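*Last changed 28/02/2018. This section follows on from "Bolting down the arm".*

## 4. Setting up the table for chores

Right, your arm is bolted on and it hasn't fallen off, so we can get to the part I like. In this section you'll make a work surface, tape a grid on it, and get the Stundix to pick up a bowl and put it down again somewhere else. If that sounds like a small ambition for a machine that took you a weekend to put together, have a read of 4.5 before you promise anyone a clean kitchen!

I wrote most of this while setting up my own bench at Grandbridge, and Asuka Miyazaki has been through it twice and put right the bits where I'd skipped a step. Anything marked *AM* is hers.

### 4.1 What you need

- Brown wrapping paper, matt, wide enough to cover the table in one piece
- Blue masking tape (not the cheap stuff, it lifts)
- A bowl you won't cry over
- A tape measure and a soft cloth
- The Stundix controller, already talking to the arm as in section 3

Glossy paper is no good. I tried it first and the overhead camera kept finding bowls in the reflections of my ceiling light. Shiny tablecloths, same problem.

### 4.2 Laying the paper and tape

1. Switch the arm off at the controller and wait for the green light to go out.
2. Wipe the table. Crumbs under the paper turn into bumps, and bumps turn into wobbly bowls.
3. Roll the paper out and smooth it from the middle towards the edges. A few creases along the back are fine.
4. Fix the corners underneath the table with whatever tape you have left over from Christmas.
5. Run your first strip of blue tape down the middle, from the back edge to the mounting plate. Take your time over this one, as the controller uses it as the centre line.
6. Add two strips on each side of it. They should spread apart a little as they come towards the arm's base, like a fan.
7. Run two strips right across, one towards the back and one near the front.
8. Press everything down with the cloth.

You now have big cells at the back, big cells in the middle and a thin row at the front. The middle row is where nearly all the work happens. I use the thin one as a no-go strip, and the arm will too once you've ticked **Keep clear** in the layout menu.

**Note:** Your tape doesn't have to be perfect. Mine has wavy patches all over it. The controller looks for where the lines cross, so put your effort into the crossings.

**Caution:** Don't stick tape onto the mounting plate or over its bolts. You'll need to get at those when you check them (section 7), and peeling gummy tape off a bolt head is a miserable way to spend an evening.

### 4.3 Placing the bowl

1. Put the bowl in the middle row, right on the centre line.
2. Look at the camera view on your screen. You want the whole rim showing.
3. Move loose cables well away from the bowl. Anything trailing over a back cell or two is all right for this first job, but tidy it before you try section 5.
4. Choose **Learn object**, then **Bowl or cup**.
5. Wait for the beep and press **Keep**.

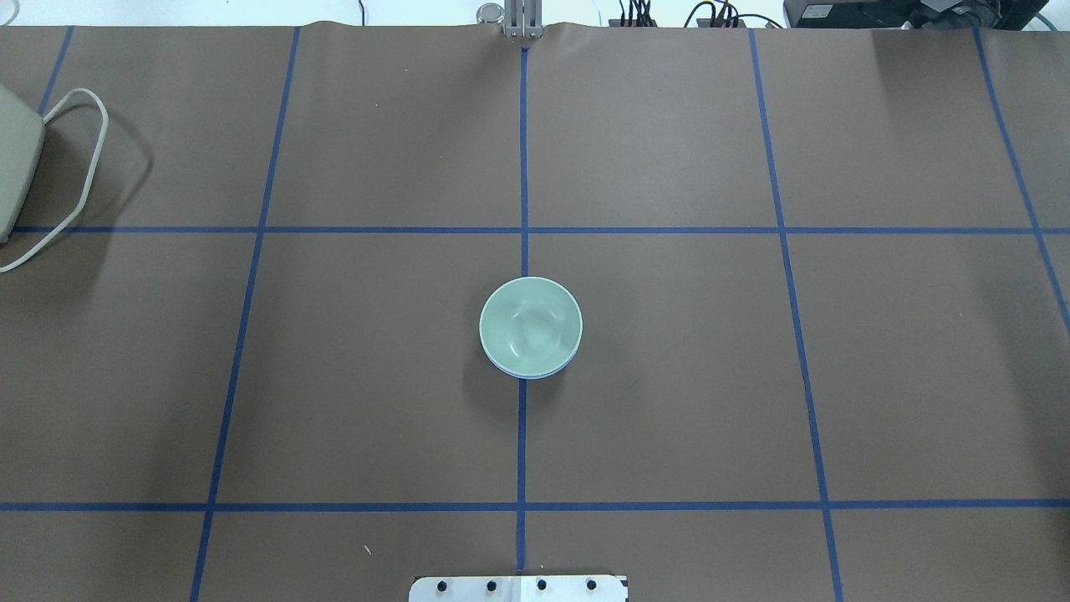
*Fig. 4: Green bowl on the centre line, middle row.*

If the controller draws its outline in the wrong place, shift the bowl a finger's width and choose **Learn object** again. Pale bowls on brown paper work a treat. Brown bowls on brown paper, well, you can guess. I lost most of a morning in February to a lovely stoneware one.

*AM: If the outline jumps about, turn off any desk lamp to the side. Even light from above gives much softer shadows.*

### 4.4 The first move

1. Keep your hands and sleeves out of the grid.
2. Switch the arm on and let it go to its home position.
3. Set **Speed** to 2. I know it's slow. Leave it there.
4. Choose **Pick and place** and tap the cell you want the bowl moved to.
5. Press **Go**, with your other hand near the stop button.
6. When the arm has let go and returned home, check that the bowl is sitting flat.

**Caution:** Never reach in to save a tipping bowl. Press stop and let it tip.

**If it goes wrong:**

- *Error 63:* the gripper closed on nothing. Go back and do 4.3 again.
- *Error 159:* it has lost the centre line. Something is covering too much tape, or a strip has come up at the back.
- *The bowl gets dragged along the paper:* raise **Lift height** by one notch.
- *No error, no movement:* check that **Keep clear** hasn't been ticked for every row. Yes, I did that.

Once it works, have it do 100 moves between the same two cells and jot down the failures. A single good lift tells you very little. Michalis Panagiotou ran this on his bench and got over 63 clean ones before the gripper started slipping, and he found a worn pad that he'd never have spotted otherwise.

### 4.5 So can it do my washing-up?

No. Sorry! I get asked this more than anything else, so I'll say what I think after a good while of living with one of these.

Moving one known bowl across a flat, plain table is something the Stundix does well, and it will carry on doing it long after you've wandered off for a cup of tea (don't wander off, though, see the cautions). Change one thing and it gets harder. Two bowls stacked together will often come up as a pair. Wet bowls slide. A fork lying inside the bowl throws off the outline, and a sink full of suds hides nearly everything the camera needs.

Shop-floor jobs are a kinder match, in my view, because someone has usually decided where things go. If your parts arrive the same way up each time, on a surface like the one you've just taped, you could get useful work out of the arm this month. The Kasprzak tray add-on is made for exactly that and there's a walk-through in section 6. For clearing a table after supper with the children's cups all over the place, I'd still back a ten-year-old with the promise of pudding.

I do think the gap is closing, mind you. The Calerau grip update let mine cope with bowls it hadn't been shown, as long as they were roundish and sat on their own. I was grinning like an idiot. Then it tried the same thing with a colander and pushed it on to the floor.

### 4.6 Before you pack up

1. Send the arm home and switch it off.
2. Take the bowl off the grid.
3. Save the layout under a name you'll recognise.
4. Leave the paper where it is if you can. If you have to lift it, do all of 4.2 and 4.3 again next time, as an old layout won't match new tape.

Replace the paper when it tears or when the scuffs get bad enough to confuse the camera. Spare grip pads are listed in section 9.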